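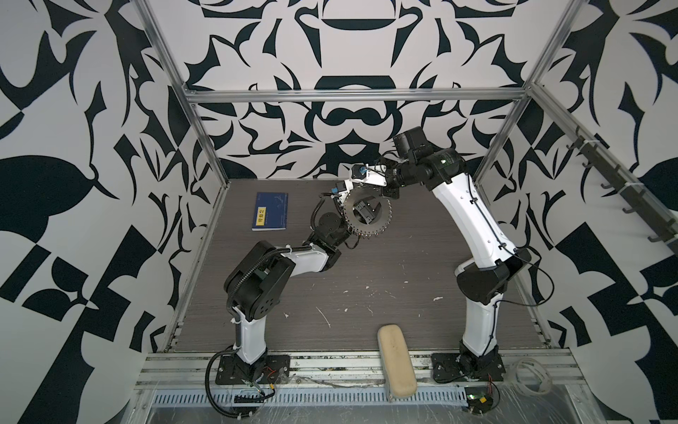 Curving leaves, hooks and checks in navy-black on pale gray, with dark gray wood grain underfoot.

Gulside Peel-and-Stick Wallpaper: I Went Loud in a Small Space

By Desta Mersha
June
173 shares | 3 comments

I have wanted a big, bossy black-and-white wallpaper for years, and I have been talked out of it every single time. Too busy, too dark, you'll get sick of it. So when we moved to the Zapata Street apartment and I saw the sad beige powder room, I ordered three rolls of the Gulside peel-and-stick before anybody could give me an opinion.

Let me start with the paper itself, which I love! It's thicker than the cheap stuff I used on a bookcase once (that went up like wet tissue) and it has a matte finish that doesn't bounce the vanity light back at you. The black is really black. The backing peels off in one long pull if you start at a corner and keep it low, and I only tore one strip the whole time.

Now the bad news. The repeat is huge. I lost so much paper matching the pattern at the seams that three rolls barely got me around a room you can cross in two steps. The little calculator on their site told me to buy two. Ignore it. Also the paper grid on the back isn't square to the print, so if you cut by the grid your pattern will wander downhill – ask me about the strip behind the toilet.

Corners were fine. I wrapped each one by half an inch, cut the next strip to overlap, and pressed it in with the Padside smoother, a felt-edged squeegee thing I picked up at the hardware store. Get one of those. A credit card leaves shiny lines on the matte.

For the floor I put down Plitwood click planks in a dark gray grain, and I'm so glad I didn't go for the white oak. With walls this noisy you want something quiet and dark at the bottom. My sister says it looks like a very small nightclub and I have decided to take that as praise.

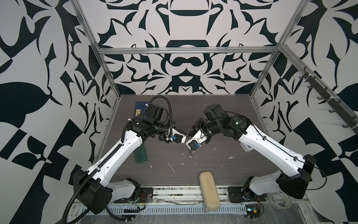

What about taking it down?

I peeled a test strip by the door after a month. It came away clean from the eggshell paint, but it did take a few flakes off the spot where I'd patched with spackle and never primed. If you rent, prime your patches first.

Everything, floor included, came in a bit under $400, and most of that was the planks. I'd buy the paper again, though next time I'm getting an extra roll right away – mine from the reorder was a slightly warmer white, and I can see it from the sink.

3 comments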